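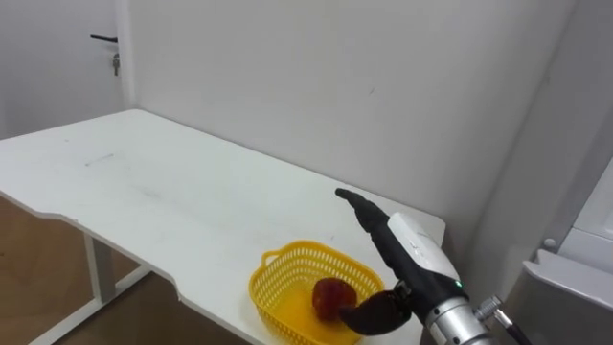 How high should the desk be when I'm sitting?
Set it so your elbows rest at a right angle with your shoulders relaxed and your feet flat on the floor. Start low and go up in small steps.

4. Setting and saving heights

Before you begin, plug the Girari control box straight into a wall outlet. Do not use an extension cord. Check that the power cable has enough slack to reach when the desk is at its full height.

4.1 First-time reset

1. Clear everything off the desktop.
2. Press and hold the DOWN key until the desk reaches its lowest point.
3. Release the key, then hold it again until the display shows RST.
4. Keep holding. The desk dips slightly, rises a little and stops.
5. Release. The display now shows the current height.

Note: If you let go too early, the display stays on RST. Go back to step 3.

4.2 Saving a height

1. Move the desk to the height you want.
2. Press M. The display flashes.
3. Press 1, 2 or 3 within five seconds.

Saving to a number that is already in use replaces the old height. The desk keeps its saved heights through a power cut, but a reset clears them.

4.3 Upper and lower limits

Set a limit if there is a shelf over the desk or a drawer unit under it. Move the desk to the limit, then hold M and UP together (or M and DOWN for a lower limit) until you hear two beeps. Repeat to remove it.

CAUTION: Keep hands, chairs and cables clear of the legs while the desk is moving. Children should not use the keypad.

CAUTION: Do not load the desk past 264 lb, spread evenly. One heavy item at the edge can trip the motor cutoff.

4.4 If the desk stops partway

The motor rests after two minutes of steady use — the display shows HOT. Leave it alone for 18 minutes, then try again. If it shows E04, unplug the control box, wait 45 seconds, plug it back in and repeat the reset in 4.1.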